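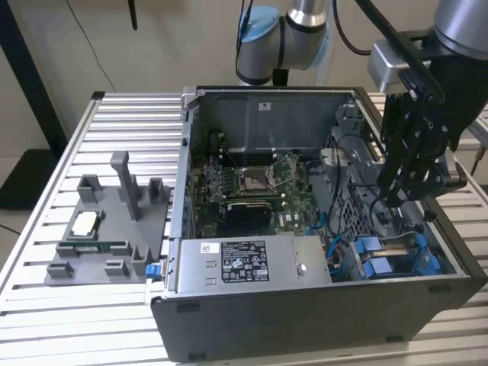

**Season 4 map change in Ziltine: is the harbor really going away?**

**pelletgun_oz**

Hello all. After the patch of Fri 12 September I noticed something in Nedow and I want to ask if others see it too. The big crane in the harbor now turns very slowly, and the water level under it is lower than before. I compared with my old clips from the start of the season and the stairs near the fuel depot had four steps under water. Now they are all dry.

I think they will drain the harbor for Season 4. In Season 2 they did the same kind of slow change with the dam before it broke. What is your opinion? I would be sad, because the harbor is my favorite place to land.

**quietmoth**

I can confirm the stairs. The crane I am less sure of. I believe it was always moving a little when the match goes past the second ring, but few people are still in the harbor at that time.

**BrickLoader**

Crane has moved since launch. Water is new. Patch notes say "adjusted water collision in Nedow", so it's a swimming bug fix. You people see a teaser in every puddle.

**pelletgun_oz**

Thank you for the patch notes, I did not read this line. But a collision fix does not need to change the height of the water that we see. They could fix it without touching the visual part. Also there are new sounds at the north pier, like metal under pressure. I heard it in three matches.

**BrickLoader**

If the collision box and the visible water don't match, you move one of them to the other. They moved the visible one. It's the cheap way.

**tansy_rook**

The sounds are real! I went into a custom match alone and stood there for 13 minutes (yes, I have a life, thank you) and it plays a deep groan every now and then, always from the same wall behind the blue containers. I was so happy when I heard it the second time, I thought the first was my neighbor's door. It doesn't play on the south pier at all.

**quietmoth**

Does it play also in ranked, or only in custom and casual?

**tansy_rook**

Casual too. Ranked I don't know, I am not brave enough to stand still in ranked.

**hollowpine34**

It plays in ranked. I died listening to it.

About the harbor: I hope they take it. I am sorry, pelletgun_oz, I know you like it, but it's the worst zone on the map for anyone who doesn't have a sniper. You swim 30 seconds with no weapon and somebody on the crane is waiting for you. If they drain it, at least we can run and have some cover from the boats.

**pelletgun_oz**

I understand this, but I don't agree. The swimming is the price for good loot. If you can run to the depot from every side, it becomes one more place where ten teams land and nine are gone in the first minute. We already have the Mindum station for that.

**hollowpine34**

The loot isn't so good since they moved the armor crates. When did you last find a gold one there?

**pelletgun_oz**

Last week, two times. Under the control room, in the small office with the broken window.

**hollowpine34**

Okay, now I know where to land. Thank you :)

**BrickLoader**

And there goes the secret.

**vantablot**

I want to say something on the story side, which most of you skip. In the new voice lines Sandberg says "we built it on the wrong side of the gate". Before this patch, he never spoke of any gate. If you look at the old harbor on the loading screen from last December, there is a lock gate on the east side which doesn't exist in the game. So I think the water goes down because the gate opens, and the new area is behind it, to the east. It means the harbor stays – it only gets bigger.

**quietmoth**

This is the first theory that I like. But the east side is the edge of the map. They would have to cut something in the west to keep the size the same, or the matches will be too long.

**vantablot**

They can make the first ring smaller. In Season 2 they did it when the quarry opened.

**BrickLoader**

They said that was temporary and it lasted the whole season, and the first ring did damage to people still on the drop ship. Please not again.

**tansy_rook**

Oh, I remember that, I lost over 800 rank points in one weekend because of it!! They never gave them back.

**hollowpine34**

Mine came back, after I wrote to support. You had to send the match numbers.

**tansy_rook**

You are telling me this NOW?

**pelletgun_oz**

vantablot, I looked at the loading screen and you are right, there is a gate. It is half hidden by the game logo, so I never saw it. I will go to the east side tonight and check if the wall there has also changed. If somebody has an older clip from that side, please post it, mine are all from the depot.

**vantablot**

I have one from the second week of the season, but it's mostly me falling off a roof. The wall is behind me for a moment. I'll cut it and put it here after work.

**BrickLoader**

Post the full one. We need the roof part more than the wall.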